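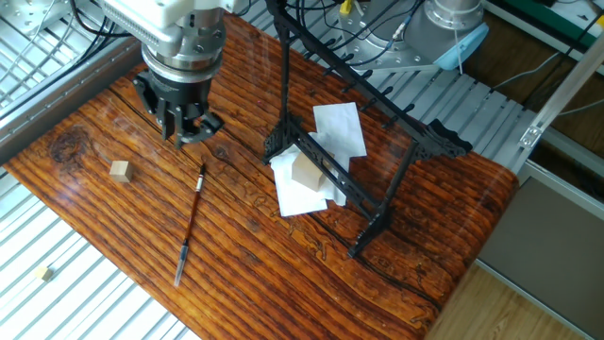
Where do the brushes go when you put them down? On the stand, from now on, with paper underneath to catch the drips.

With that matter settled, the Skutcombe craft room reopens its small-colouring bench on May 5, 2025, after a winter in which members painted at home and, to judge by the suggestions box, thought a good deal about each other's habits. The room has 264 members. The suggestions box received 11 notes on brushes alone, two of them in capitals.

The refit cost £900, most of which went on lighting and the sink. What was left bought stands, paper and a stock of small plain wooden cubes, the last of these from Nogueira, the timber shop by the bridge. Cubes were chosen as practice pieces after last year's wooden ducks, which had beaks, and led to disagreements.
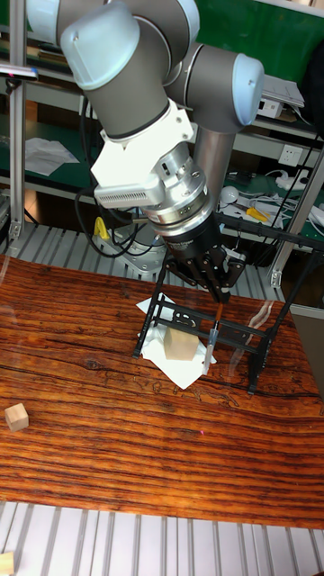
Beginners get a cube and a fine brush and are asked to do one face at a time. Those who finish all six may move on to whatever they like, and most, past form suggests, will ask for another cube.

Colour can also be put on with a syringe, a method the Kulus evening group has favoured for years and the morning group regards as showing off. Both are allowed under the new rules. The rules run to a single page and were agreed in one sitting, a Skutcombe record.
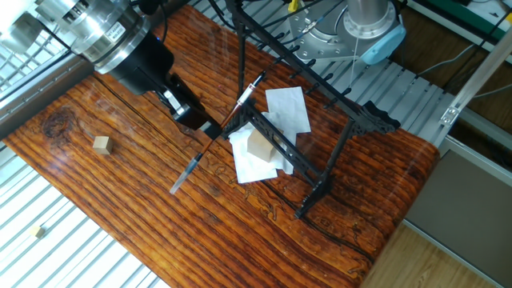 The black stand, with a cube and paper in place.

Not everyone is won over by the stand, with its curly feet and scrollwork. The plainer Oritach model was considered and turned down as looking like something from a dentist's. A vote was offered and quietly dropped when it emerged that it would need a form.

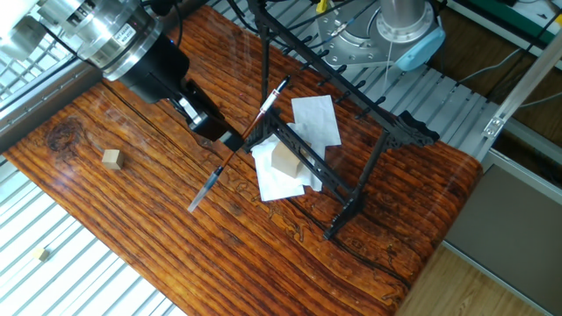
One morning regular wrote in to say that the feet are very handsome, that a jam jar did the same job for thirty years, and that she would like her jam jar back.

The bench is open to members every morning. Visitors may book a place from June, cube included. Bring an apron, and please wash the brushes before handing them in.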